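Sarine – Galerie Nr. 107
Das gestreifte Tuch

Rubrik: Gefaltetes und Ungefaltetes
3. Apr. 2020

Ein Tuch zusammenzulegen dauert laut Anleitung einen Augenblick. Wer die Anleitung geschrieben hat, besaß vermutlich ein sehr kleines Tuch oder eine sehr große Geduld. Sarine sammelt seit einem Juli, der zu heiß für vernünftigere Vorhaben war, Bilder von Haushaltswäsche auf dem Weg zur Ordnung, und der Weg ist bisher deutlich besser dokumentiert als die Ordnung.

Diesmal geht es um Weiß mit dünnen dunkelblauen Streifen. Gestreifte Tücher gelten als dankbar, man hat ja Linien, an denen man sich ausrichten kann. Leider sieht an diesen Linien auch jeder andere, dass man es nicht getan hat. Ein einfarbiges Tuch verzeiht zwei Zentimeter Versatz, ein Nadelstreifentuch führt darüber Buch.

Zum Ort: ein Raum bei Niker, Decke in Quadraten, Leuchtstofflicht, und zwar reichlich. Wer bei Kerzenschein faltet, kann sich hinterher einiges schönreden. In Niker geht das nicht.

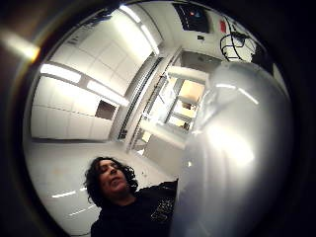
Kopf gesenkt, Augen beinahe zu oder auf die Hände gerichtet, darüber vier Leuchten in voller Pflichterfüllung.
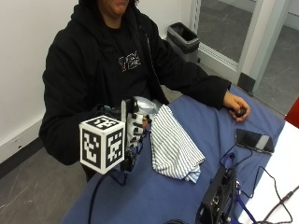

Lesezeit: 2 Minuten

Auf dem zweiten Bild liegt das Tuch so, wie Tücher liegen, wenn man sie lässt: zerknüllt, lose zu einer Art Keil geschoben, die Spitze Richtung Tischkante. Freunde der strengen Faltlehre nennen das einen Ausgangszustand. In meiner Küche heißt es Dienstag und kommt so in die Schublade.

Die blaue Tischdecke darunter verdient eine eigene Würdigung. Weiß auf Blau, da verschwindet keine Ecke. Ich habe früher auf einem hellen Tisch gefaltet und regelmäßig eine Ecke gesucht, die längst vor mir lag. Seitdem kommt bei mir immer etwas Dunkleres drunter, zur Not ein Badelaken, das dann natürlich ebenfalls gefaltet werden will. So entstehen Abende.

Das schwarze Telefon rechts hat einen festen Platz in dieser Rubrik, auch wenn es dafür nie eine Gage bekommen hat. Kaum ein Falttisch in unserer Sammlung kommt ohne aus. Zu Hause nehme ich es jedes Mal weg, bevor ich anfange, und lege es an eine Stelle, an der es noch mehr stört. Zweimal habe ich es schon mit eingeschlagen. Ein sauber gefaltetes Küchentuch, das klingelt, hat immerhin Unterhaltungswert.

Ein Wort zur Kleidung. Schwarz am Wäschetisch ist mutig. Ein weißes Tuch gibt einem schwarzen Oberteil erfahrungsgemäß alles mit, was es an Fusseln entbehren kann, und es kann viele entbehren. Ich trage zum Falten einen grauen Pullover, der aussieht wie das, was im Flusensieb liegt. Das spart Kummer.

Wer es selbst probieren will, hier die Reihenfolge, die in der Redaktion als Methode Paucar bekannt ist. Den Namen hat sie vom Geschirrtuch, an dem sie zum ersten Mal misslang:

Das Tuch an zwei Ecken nehmen und ausschütteln. Kräftig, aber nicht neben der Zuckerdose.
Hinlegen und von der Mitte nach außen glattstreichen.
Längs falten, Kante auf Kante. Bei Streifen auf die Streifen schauen, bei Zweifel wegschauen.
Quer falten, noch einmal quer, mit der flachen Hand darüber.
Stapeln, die geschlossene Kante nach vorn. Von der Seite, die an der Schrankwand steht, war nie die Rede.

Gebügelt wird bei uns nur auf Einladung. Die Leserschaft ist in dieser Frage gespalten, und die Zuschriften der Bügelfraktion erkennt man schon am Umschlag. Ich lege den Stapel unter die schwere Auflaufform und warte bis zum nächsten Morgen. Für ein Tuch, an dem sich später jemand die Hände abtrocknet, reicht das.

Im Archiv liegen inzwischen 212 Bilder, darunter fast 12 mit einem Ergebnis, das man Gästen zeigen könnte. Die Zahl schwankt je nachdem, welche Gäste man meint.

Zuletzt in dieser Rubrik: Spannbettlaken, erster Versuch (Nr. 106). Der zweite Versuch wird nicht veröffentlicht.
Demnächst: Servietten aus Diltevora, angeblich quadratisch.

Eigene Tücher, Keile und Klumpen nehmen wir weiterhin gern entgegen. Bitte nur ein Tuch pro Einsendung und keine Socken, die haben ihre eigene Seite.

Zurück zur Übersicht | Nächste Galerie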